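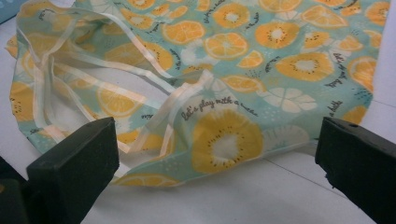 # Produce bags, Rustadley swap shelf

Jan 19, 2020

Dilek Polat started the bag shelf in June with 2 boxes from her hall closet. Bags come in, get washed and go home with someone else. Bülent Tatlı keeps the list and writes a line for each one. The names are ours, taken from streets in town.

**Molby.** Thin, see-through cloth in pale green, printed with orange slices and kiwi halves. There is some handwriting in the print too — one bit starts "let's play with a" and the rest goes into a fold. Drawstring straps. Good for lemons, onions or a change of socks. Too light for potatoes.

To borrow a bag, write your name on the card by the door. Keep it as long as you like. If a strap pulls out, bring the bag back anyway and Dilek will restring it. Wash cold and hang to dry — no dryer for the sheer ones.

Mowat and Ukar are both out at the moment and will be added to this page when they come back.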